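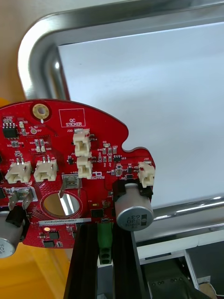
Where should the inspection sticker go on a finished control board? In the outlined box printed for it, once the last check is signed off and not before, and clear of any connector or test pad.

4.2 Handling and inspection of the boards

Fig. 6. Red control board, upright, connector side. Sticker box unfilled. Second capacitor at left.

Boards came to the Drunwood bench in March, in trays, from two suppliers (Griva and Talport). 251 in all. We took 50 for the close study, drawn by tray position, and the rest went through the ordinary line check only. Deepak Katiyar did the first pass by eye, Sneha Kashyap the second, neither seeing the other's sheet until the end of the tray.

The order of looking was fixed after the pilot. Connectors first, then the tall parts, then spade terminals, small parts last. In the pilot people started with the small parts and were tired by the time they got to the connectors, where most of the trouble was. The board in Fig. 6 has five cream connectors, J15 and J20 among them, and two of these sit one under the other just below the sticker box. Pairs like that are slow to check. The lower housing hides behind the upper one if the board is tilted back, so we asked for boards to be held upright and looked at square on. This added time. How much depended on the person.

Spade terminals. Counted as bent if the blade was visibly out of line with its printed outline or leaned away from the board. A lean is not always a fault, some terminals are set outward so that the lead can be pushed on, and the drawing we had from Griva did not say which. We therefore logged "outward" and "bent" as seperate entries and left the decision to rework. In hindsight a drawing with angles should have been asked for at the start.

Capacitors. The large silver ones are carried in black brackets with the end caps facing outward, which is a help: markings can be read without turning the board (330 and 63 on the right-hand one in the figure). Marking legible / not legible was recorded. Stripe position recorded as well. Bracket seating was checked with a fingertip only, no tool, and we would not defend that as a measurment. Kashyap and Katiyar disagreed on seating more than on anything else on the sheet.

Edges and holes. The outer edge is round and the notch is cut like a jigsaw piece, so there is no straight side to rest on and boards were stood on whatever part was convenient. Notch edges were looked at for chips and lifted coating. One connector stands right at the notch with a large capacitor below it, and this was the corner both inspectors said they would rather have had more light on. The round hole in the middle was checked for burrs. Mounting holes for clean plating.

Small parts: presence only. No attempt to read values on the beige and black parts, too many, too small, and the line check covers it.

Stickers were held back until both sheets had been compared. Earlier practice was to apply them after the first pass, and on rework days this left boards with a sticker on and a fault still open. Under the revised order the empty box itself does the job of a flag: no sticker, not finished. Katiyar wanted a coloured dot as well. Tried it for 30 boards from the line check, dropped it, dots came off in the trays.

Agreement between the two passes is given by tray in the next section, along with the D'Amico sheet layout used for logging.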